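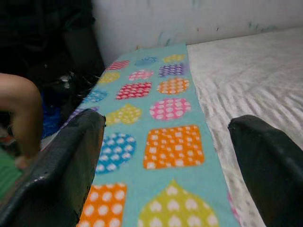

Feb 22, 2018

Well, the sewing circle has finally got its keys! I had a message from Fotini Kalogeropoulos late last night (all capitals, four exclamation marks) to say the lease on the old Sithole shoe shop is signed, and I went straight down this morning to have a nose round.

If you don't know the group, they've been meeting in the back room of the Bondasau café for as long as I've lived here, and they outgrew it ages ago. I went along once to shorten some curtains and spent most of the evening with somebody's ironing board in my ribs. Lovely people, terrible elbow room.

The new place is much bigger. It has a proper front window, a sink that works and a long back room where the shoe boxes used to be stacked up to the ceiling. It also has a brown carpet that I can only describe as sticky, but Fotini says that's coming up first and she already has her eye on the boards underneath.

The move is being paid for with a 2000 pound grant from the town fund, plus whatever came in from the Christmas stall. Most of it goes on the first few months' rent, and what's left will buy a cutting table and some better lamps. Sipho Van der Merwe is doing the wiring and has been up a ladder since breakfast. He told me the old fuse box "belongs in a museum", then asked me to pass him a screwdriver, so I can now say I helped.

Classes will run in the evenings to start with, 12 places in each, and the beginners' one is nearly full already. Yanti Purba is teaching that, and she's promised me that you can come without ever having threaded a needle. You'll make a drawstring bag first and then a cushion cover with a zip (zips still frighten me, so I may be joining you). There's a mending table too, where you can turn up with a ripped coat or a pair of jeans and get shown how to put it right. That one's free, though a packet of biscuits wouldn't go amiss.

They're also after spare fabric, buttons, thread and any old machines, even ones that have been sulking in the loft. Drop them at the café counter for now, please, and not on the shop step, where they'll only get rained on. Names for the classes go on the sheet by the till.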